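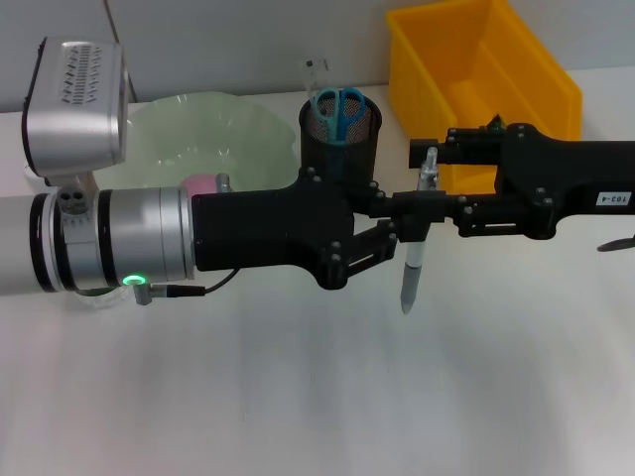 *Gray marker over the white table, August.*

**Glaze 773, crazing tests, continued**

8:40 a.m. Opened the small kiln at 140 F. Should have waited, but Matěj needed it for his bisque load. No pinging on the way out. Tiles from the bottom shelf look fine. The ones from the top shelf have a yellow cast that was not there in the last firing, so the top is still running hot. Cone pack agrees: the cone is flat on top and properly bent at the bottom.

Recipe unchanged from the last entry except that silica is up by 6 percent. I sieved it twice. It settled hard in the bucket overnight again and took a long time with the drill mixer to bring back. Added a pinch of Epsom salts dissolved in hot water, which helped. Must write that on the lid, because whoever uses it next will scoop off the thin stuff and get a bad coat.

Dipped tiles, two seconds each. Brushed ones are marked B on the back in iron wash. Brushing still leaves ridges with this one and I don't think it is worth chasing.

Results so far:

- Hanrahan white body, dipped: no craze lines under the loupe. Ink rubbed in and wiped off clean.
- Hanrahan white body, brushed: same, but pinholes along the ridges.
- Ferkov buff body, dipped: crazed. Wide net, visible without the loupe.
- Ferkov buff body, brushed: crazed, finer net.

So the extra silica is enough for the white and not for the buff. I had hoped for one recipe for both. Banafsheh thinks the buff is just underfired at our temperature and wants to run it a cone hotter before we touch the glaze again. She may be right. Absorption on the bare buff tile was higher than the bag says, though my scale drifts and I only boiled for two hours.

11:15 a.m. Freezer and boiling water test on the white tiles. First round done, no change. Will repeat after lunch and again tomorrow, then leave them on the windowsill for the rest of the month. Delayed crazing was the whole trouble with the Drakcombe mugs, and those passed everything in the first week.
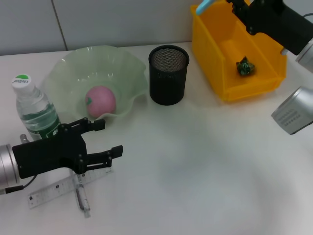 Miroslava wrote in the margin that the Drakcombe mugs were glazed thicker than any of these tiles, and that I should double-dip a few before calling the white body safe. Fair point. Added to the next load, with the double dips on the bottom shelf only.

To do:

- order more silica, same mesh
- new thermocouple for the top of the small kiln
- ask Évan where the good loupe went
- relabel the buff test bars, the wash burned off two of them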